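Trelness workshop notebook, Monday, 9:40

Strap check, black fabric item, continued. Webbing is white ribbed with black borders. Stitch length at the seams set to 8 per inch, same as the Vernov order. W. Skinner wants the fuzz on the seam thread looked at before we buy more.
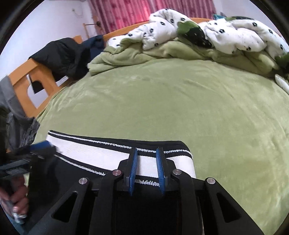
Thread on order from Colombo, 2,000 yd spool. Retest after it arrives, 40 lb load, both ends.

Print this page | E-mail this page
Last updated: March
Contact Wilma Skinner, Vamville
Back to top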